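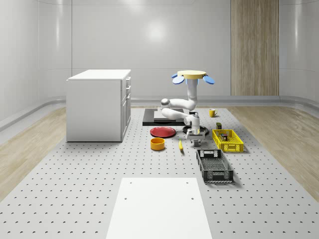
Grokthorpe couples would rather sleep than, well, you know
27 January 2012

OK, so the Zistell survey is finally out, and I've been giggling over it at my desk all morning. Zistell (they make condoms, plus that tingly gel my roommate swears by) asked 2279 grown-ups in and around Grokthorpe about their love lives back in October. I filled it in myself on my phone in line at the bank, so if you spot an answer in there that looks rushed, it might be mine.

Big headline first. Given the choice between sex and a full night's sleep, 1510 of them picked sleep. That's almost exactly two out of three! My own mother would like it known that she thinks the rest are showing off.

The breakdown by age is where it gets fun. You'd think the twenty-somethings would be the wild ones, but they were nearly as keen on the pillow as the parents of small kids. The only group where sex came out ahead was people over 60. Good for them. I went back and checked the table twice, and yep, that's what it says.

Other stuff I liked: Sunday morning beat Saturday night for favorite time, by a lot. Socks in bed are fine with most women and a dealbreaker for a surprising number of men. Hardly anyone admitted to faking a headache, but a whole bunch of people said their partner does it, so somebody in this town is fibbing. And the most common thing to interrupt the mood was the dog. Phones came second, kids third, and "neighbor's leaf blower" got enough write-ins that they gave it its own row.

There's a more serious part too, and I do think it's worth a read. One page asks whether people talk to each other about birth control before they get into bed with someone new, and a lot of them said they wait until the last possible second or skip it altogether. Lech Sikora, one of the people at Zistell, told me over the phone that this was the page he'd hoped would look better. They're going to put a box of free samples at the Siriwardena clinic on the strength of it, starting next month, and you won't have to give your name or talk to anyone to take some. The box goes by the side door, next to the water fountain.

I had one gripe, and I said so to Lech. The survey asks how often you have sex but never asks if you're happy with that. Once a month might be heaven for one couple and a sad little drought for another. He said they cut that question for length. Cut the socks, I said! He laughed, but I don't think he's going to.

Anyway, I read the sleep result out loud at Iltel coffee bar yesterday to see what folks thought, and the whole counter had an opinion.

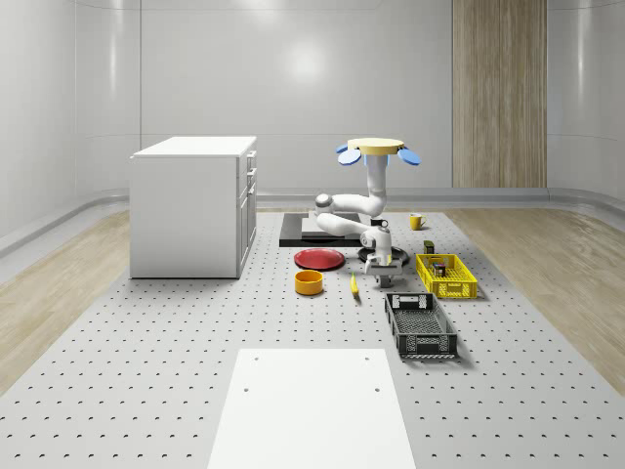 Nia Parry said she didn't see why it had to be one or the other. "You have sex at nine and you're asleep by nine-thirty," she told me. "What are these people doing with their evenings?" She also wanted to know whether naps counted, and I had to tell her the survey doesn't mention naps at all.

Arif Akanda took the other side. He works nights and says he and his wife are awake in the same bed for maybe 2 hours a day, so he'd be insulted by anyone choosing the pillow. Then he yawned, big as a hippo, and everybody fell over laughing.

The full results are up on the Zistell site as a long, long document, with the age tables near the back. If you want to go and argue about it in person, Dilani Cassim is running a question night upstairs at the Siriwardena clinic next month. You write your question on a card, she pulls them out of a bucket, and she'll answer anything. Last time she got one about whether swans really mate for life (mostly, but they do cheat). Free to get in, adults only, and bring a cushion if you have one as the chairs up there are brutal.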